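Shared Floor Practice: Gallery
Mallell workshop, 21/08/2025

These pages go with the Plider house rules for tabletop manipulation work. The rules were revised in June and apply to every bench on the floor.

Check the finger pads before each session. Scuffs are fine. Log any chip over 3 mm and swap the pad.

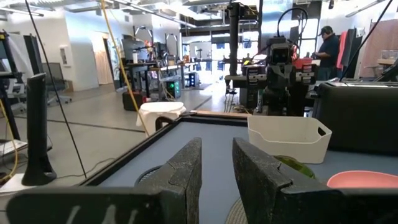

Keep arm speed at or below 200 mm/s whenever a person is working within reach of the table. Stop the arm fully before moving any object by hand.

Route cables away from walkways. Report snags on form 851.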